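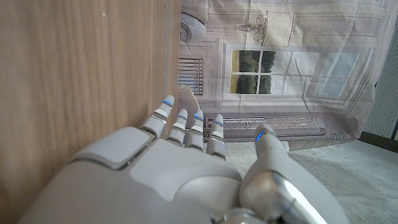
Mansa Osei
11/15/23

ok the 8 bus. long thread sorry. typing this from the shelter at Gasser Road so expect typos

14 reposts 3 replies

the draft schedule for Murnton came out last night and the 8 goes from every half hour to every 90 minutes after 6 pm. every ninety. if you clock out at 6:10 you are sitting there until almost 7:30

9 reposts 1 reply

for people not from here. the 8 runs Hiltach — the mill — Gasser Road — the hospital — downtown Murnton. it's the only one that goes past the hospital at night. the 3 stops running at 5:45

the reason given is "low evening ridership." went and read the actual report. it's a pdf, scanned crooked, and page 22 is upside down. anyway

evening ridership on the 8 was 1,350 boardings for the month of July

July!! school is out in July. the community college is out in July. the mill does its two week shutdown in July. you could not pick a worse month to measure this bus

61 reposts 12 replies

and I'm not saying somebody picked it on purpose. I think it's the month they had clean numbers for. the fareboxes got swapped in late spring and July is the first full month on the new ones. it's in a footnote. but then say so up front, in the part people read

also a boarding is a tap on the farebox. half the time the reader on the older buses is down and the driver waves you on. those people don't exist in the report. I've been waved on maybe twice a week since summer

Hadiza Aliyu used to do scheduling for a system a couple counties over and she walked me through it on the phone last night while I ate cereal for dinner. going to try and get this right

her first point, frequency isn't a reward for ridership. cut it to every 90 and people can't plan around it, so they get rides or buy a bad car or quit the job. then next year's number is lower and that gets used for the next cut

38 reposts 5 replies

second point. the saving is smaller than it looks. you still need a bus and a driver out there until the last trip. they're just parked more. the real money only shows up if you end service earlier, so she'd watch for that next

(the draft says last trip "under review." so. yeah)

third thing and this is the one I hadn't thought of. transfers. the 8 is timed to meet the downtown line at the top of the hour. at 90 minutes it meets it every other trip and misses by half an hour on the rest. so a 25 minute ride plus a 30 minute stand in the cold. in the summer ok fine. it's November

22 reposts 4 replies

somebody in my replies: "just use the Skoma app." ok. Skoma is the on demand van thing. I have used it. you book, it gives you a window, the window moves. it doesn't cross the river at all after 7. it's fine for a dentist appointment. you can't get to a shift on it

and it needs a smartphone and a card. the guy next to me right now is paying in quarters

bus is late btw. 11 min

ok what could they do instead. a few things that cost little or nothing

— keep the half hour until 8 pm, then go hourly. hourly at least hits the transfer every time
— skip the loop through the Hiltach shopping center at night, the stores are closed. saves around 3 minutes each way, which adds up
— count again in october or february. anything with school in it

45 reposts 8 replies

the loop thing makes me nuts. we pull in, drive past a dark shoe store and a dark pet store, pull out again. every trip. driver told me it's in the lease from when the mall paid for the shelter. the mall hasn't paid for anything in years as far as I can tell, the roof on that shelter is a tarp

on the bus now. typing with one thumb

people ask why I care so much, I have a car. I had a car. transmission went in the spring and the quote was more than the car. so I've been an 8 rider since then and it's mostly been good?? I read again. I know the evening driver's opinions on soup

and my mom took this bus for years to clean offices downtown, back when it ran to midnight. she'd get home and I'd pretend to be asleep. so I'm not neutral, fine

73 reposts 16 replies

what you can do. comments on the draft are open until the end of the month. there's a form on the transit page, it times out after a few mins so write your comment somewhere else and paste it in. I lost mine twice

or paper. you can hand a comment card to any driver and they have to turn it in. the cards are in the rack behind the front seat, usually under the old schedules

say which trip you take and what time and what for. Hadiza says that's worth way more than "please don't cut the bus." like "I take the 6:40 from Gasser to the hospital, four nights a week, I work in the kitchen." that kind of thing

31 reposts 2 replies

if you rode in July and got waved on, say that too. they should have it on paper that the count is short

correction to the 2nd post, 6:10 to 7:30 is for the stop at the mill. at Gasser it's 6:25 to 7:45. same wait basically

my stop. will post the link to the report when I'm home, rotate page 22 yourself

19 reposts 7 replies

Contact | © 2023 | Back to top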